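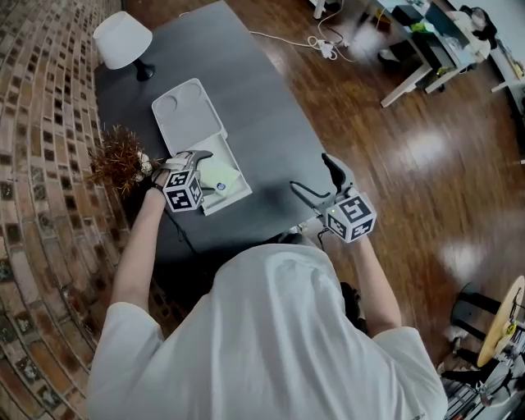
Gromell hand-held grippers in use on a task at an open case, one in each hand.

Gromell Pair
Hand-held grippers for recording two-handed demonstrations

The Gromell Pair lets you collect manipulation examples with your own two arms. Pick up a gripper in each hand, stand at an ordinary table and do the job. The fingers open and close as you work, and the marker cube on top of each gripper gives the tracking software a clear pattern to follow from overhead.

We love how quickly people get going with these! Folding, sorting, opening a hinged case, tucking a small thing into a pouch: all the fiddly household jobs that are a pain to teach by remote control feel pretty natural after a few tries (your first ten minutes will be clumsy, and that's fine, just throw those takes away).

What the recordings contain
Position and angle of both grippers, finger opening, and the head camera view, all on one clock. Files open straight in Sandeo, our free viewer, where you can trim the start and end of a take, add a task name and mark the bad ones.

Tips from our own sessions
Keep the cubes facing the camera as much as you can. Crossing your wrists will hide one of them, and you'll see a gap in the track.
Move the objects between takes. Turn the case, swap the pouch, shift the lamp. A model trained on one tidy layout gets very good at that layout and not much else.
Slow down for the grasp itself.
Wipe the cubes now and then, as fingerprints do show up under bright lights.

The Villa set
Our open practice set has 2931 takes across 32 tabletop tasks, recorded with the Pair in furnished rooms. It's a lovely place to start if you want to test your training code before recording anything yourself.

In the box
Two grippers, two marker cubes, cables, spare finger pads, 12 calibration cards and the Dalldale carry bag. Left-handed trigger parts will follow in June.

Page updated February 5, 2025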